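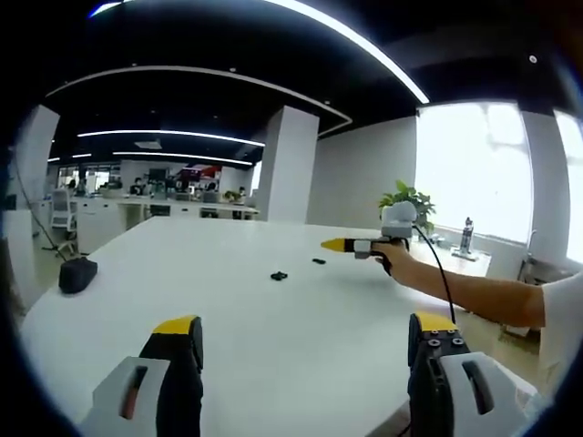

How to teach a robot by hand without losing your temper
Reading time: 2 minutes

The hand-held gripper is a fine teacher's tool, provided the teacher has patience. You hold it, you do the job, and the robot is later asked to copy you, bad habits included. I have passed on several of mine.

Clear the table of anything you wouldn't want the robot to take an interest in. Pick one small task and say it aloud: move the black piece to the left. If you need the word "unless", pick a smaller task.

Start each go with the fingers open and well above the table. Come down slowly, close, pause, lift. The pause feels silly. Keep it. Rochelle Ostrowski did 80 goes for the Nokley project at the speed of someone catching a train, and we binned the lot.

Watch your cables – a lead draped across the lens will turn up in every recording. If two of you are working at one table, agree who moves first. 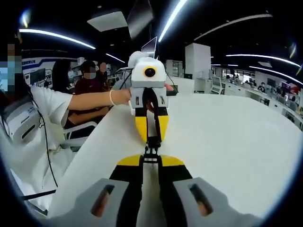

How many goes do I need before the robot gets the idea?

Start with 80 for a simple pick and place, shifting the object a little each time. Add more if it still fumbles.

Vary your starting point too, or you'll have a robot that only works from one corner. Stop after 6 bad goes in a row and have a biscuit. Play back 5 at random before you pack up, and throw out any in which you dithered. Rosalie Egger keeps hers. Her robot dithers beautifully.

Last updated: October 2018

Related
Remote control for the ham-fisted
Naming your recordings: lessons from Zillberg
Hao gripper notes, part 2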